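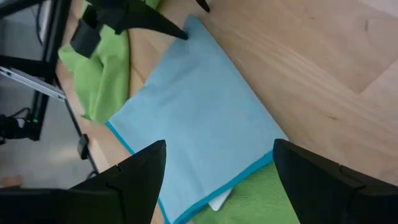 *A folded cloth with a hemmed border, on a wooden tabletop.*

# What the Cloth Does

Most dusting moves dust from one place to another. A dry cotton rag pushed along a shelf picks up the coarse fraction, breaks up the rest and sends a share of it into the air, where the finest particles stay up for hours. The shelf looks clean. By the next afternoon, in low sun, it does not.

The microfibre cloth was sold as the answer to this, and in most houses it has replaced the rag without much thought as to how it works or how it should be looked after. Both are worth knowing, as a cloth that is washed badly performs no better than the rag it replaced.

## Split fibre

The usual cleaning cloth is a blend of polyester and polyamide, the second being the material more often called nylon. In the better grades 80 per cent is polyester. The two polymers are melted separately and pushed through the same hole, so that a single filament comes out with a cross-section like a sliced cake: wedges of polyester held apart by a thin star of polyamide. After knitting, the fabric is treated with heat and alkali and the wedges separate. Each filament becomes a bundle of much finer ones with sharp edges and gaps between them.

The gaps do the work. Water is drawn into them by capillary action, and fine dust lodges there. Polyester on its own takes up very little water, and an unsplit polyester cloth, however soft, will chase a spill about the worktop. Many cheap cloths are unsplit. They are hard to tell apart in the shop, but a split cloth catches slightly on dry skin and an unsplit one slides.

Much of the knitting and finishing is now done in India and China, and the same mill may turn out both kinds for different buyers. The label seldom says which is which. Price is a poor guide.

## Weight and pile

Cloths are graded by weight in grams per square metre. A light cloth with a short pile suits glass and polished metal. A heavier one with a looped pile holds more water and more grit, and is better on tables, sills and skirting boards. Very deep pile is made for car bodies and has no real use indoors.

The edge matters more than is usually supposed. A cut edge, sealed by a hot blade, leaves a hard line of melted plastic that can mark soft varnish. A stitched hem is kinder but takes longer to dry and can shrink at a different rate from the body of the cloth, which then curls. Of the two hemmed cloths used for this article, a Lunico general-purpose cloth kept its shape through repeated washing, while the Mösli glass cloth had begun to pucker along one side by the end. Neither fault affected the cleaning.

## Folding

A cloth folded in half and then in half again offers eight faces, each used until it is visibly grey and then turned inward. A cloth bunched in the hand offers one, of no fixed size, and tends to be used long after it is full. Folding also spreads the pressure of the hand. On a lacquered table a single grain of grit under a fingertip will leave a scratch; under a folded pad it is more likely to sink into the pile.

Work from the top of the room downwards and from the clean end of a surface to the dirty end. For wood, the cloth should be barely damp. Wet it, wring it hard, then roll it in a dry one. Bare or oiled timber needs less water still, and should be wiped along the grain and left open to the air before anything is put back on it.

No polish is needed for dust. Silicone sprays give a quick shine and leave a film that holds the next layer of dust more firmly than the wood would have done. They also build up in the cloth.

## Washing

Three things ruin microfibre in the wash: fabric softener, cotton lint and high heat. Softener coats the filaments and closes the gaps. Lint fills them. Heat, above all in a tumble dryer, softens the fine polyester edges and rounds them off, and this cannot be undone.

Wash the cloths as a load of their own, warm, with a small dose of liquid detergent. Powder is acceptable if it dissolves fully. Skip the softener and do not use bleach, which attacks the polyamide. Dry on a line. A cloth already coated with softener can often be brought back by two hot soaks with a spoonful of washing soda, rinsing well between them.

There is a cost to all this. Every wash sheds fibre, and fibres this fine pass through an ordinary machine filter. A full drum and a gentle cycle shed less than a half-empty drum on a fast one. A filter bag catches part of what remains. Shaking the cloth outdoors after light dusting, and washing it only when it has stopped picking up, cuts the number of washes considerably.

## When cotton is better

Old cotton sheeting, boiled and cut into squares, still has its place. It stands up to heat, so it can be used on a hob or an iron. It takes wax and oil and can be thrown away afterwards; oily rags should be laid flat to dry outdoors, never left in a heap, as linseed oil in particular can heat up by itself and catch fire. Cotton is also the safer choice on flaking paint and gilding, where split fibre catches on loose edges and pulls them away.

*The second part, on brushes and feather dusters, appears in the August issue. Letters to the Household Desk, Skoltivgate 12.*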